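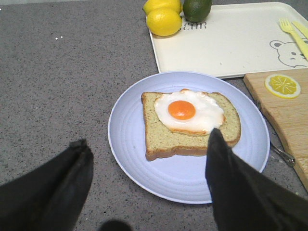

Egg on green bread, on the lilac plate. Breakfast is served!

Right, a few of you asked about the green bread after I mentioned it last week, so I'm doing a thread. Get a cup of tea, it's a long one and nearly all of it is about toast and eggs.

The bread is a spinach sandwich loaf. I've been baking one most weeks since March and I am completely smitten with it. It hardly tastes of spinach at all. Soft, a bit sweet, slices like shop bread, and the crust goes a gorgeous golden brown while the middle stays pale green.

I got the idea from Agata Valentini, who used to run the Saturday stall in Bencombe with the enormous focaccias. Hers had nettles in. I haven't the patience for nettles (or the gloves) so spinach it is.

What goes in: 500g strong white flour, 7g instant yeast, 8g salt, 20g sugar, 30g soft butter, 100g baby spinach, and 250ml milk. I hold back a splash of the milk because spinach is so variable, some bags are practically soup once you blitz them.

Blitz the spinach raw with the milk until it's properly smooth. Keep going longer than you think! If you stop early you get speckles, which taste fine but it looks like you've dropped the loaf on the lawn.

Then it's ordinary bread. Mix, knead 10 minutes, butter in last, leave it till it's doubled. Knock back, roll up, into a greased 2lb tin. Let it come up just over the rim. Oven at 180 fan for 30 minutes, foil over the top for the last bit if it's colouring quickly.

The dough is a shocking green by the way. Frog green. Don't panic, it calms right down in the oven and you end up with something much gentler.

Let it go cold before you slice it. I know. I KNOW. But the slices squash if you don't, and you want a decent flat slice for an egg to sit on.

Now the egg!! I have been frying eggs my whole adult life and only got happy with them this year.

Small pan, medium heat, a teaspoon of oil and a little knob of butter. When the butter has stopped foaming, in goes the egg, and then leave it alone. I used to fuss and tilt and poke. These days I put a lid on for 60 seconds, take it off, and let the edge catch a little colour.

What I'm after is that bit of light brown crisp along the edge with the white still shiny and the yolk standing up like a little orange dome. When you get all that in one egg you want to ring somebody up.

Cracking it into a cup first helps more than anything. You can slide it in low and it holds together better. Mine still come out any old shape and I like them that way, a perfectly round fried egg looks like it came out of a packet.

Big question: toast the bread or not? I go back and forth. Toasted is better for crunch, obviously, and stands up to the yolk. Untoasted, if the loaf was baked the day before, is so soft that the yolk just sinks in and you're eating it with a spoon by the end. No butter needed if you go untoasted. (I still butter it. Sometimes.)

Where you put the egg matters too, and I will defend this. I like it up at the top end of the slice with a strip of bread left bare at the bottom. That bare bit is your mop. Cut it off in strips when you get to the yolk and away you go.

Salt on the white, pepper on the yolk. Chilli flakes if it's the weekend. Settimio Negri left a comment on my last egg post saying lemon zest, and I thought he was pulling my leg, but I tried it and it's lovely! Only a tiny bit, mind.

Several people wanted to know about the plate as well. It's a very pale lavender, nearly white in some lights, with a good wide flat rim and faint ridges going round on the inside. I adore it. Eggs look brilliant on it, the orange just sings against that colour.

It came from the Ghanem sale shelf and I've never seen another one like it. If anyone spots one please, please tell me. I'd like a pair so I can feed a guest without giving them the chipped blue one.

And yes, the tray behind it is the bear tray! Cream, rounded corners, little bear face, BEAR written on it in case you were in any doubt. It's the best thing for carrying breakfast out to the back step. Raised edges, so a bit of spilled tea stays where it is.

Speckled worktop: came with the flat. I wanted to hate it and I've grown very fond of it. Grey with tiny black and white flecks, and crumbs disappear into it like magic, so you wipe it with your hand and find out how messy you've been.

Things I've put on the green bread that also worked: cream cheese and cucumber, mashed avocado (very green, almost too much), cheddar under the grill, leftover roast chicken with mayo. Peanut butter was fine. Marmalade was a mistake.

Freezing: slice it all first, bag it with bits of baking paper between, toast straight from frozen. Keeps its colour well. I've got 3 bags in there now and they are making me feel very organised.

Manuela Sartori asked if it works with frozen spinach. Yes, but squeeze it really hard once it's thawed and add the milk slowly. The green is a bit darker and I think the flavour's stronger. Try fresh first if you can.

For the dairy-free lot: oat milk is fine, and a spoonful of olive oil in place of the butter. Slightly chewier loaf. Sivaprasad Ramasamy has made it that way twice and says his kids call it dinosaur bread, so that's what it's called in this house now too.

Next one I'm trying is beetroot. Pink bread, fried egg, lilac plate. I can't wait, I might do it tomorrow if I remember to buy beetroot.

Show me your eggs if you make this! Wonky ones especially.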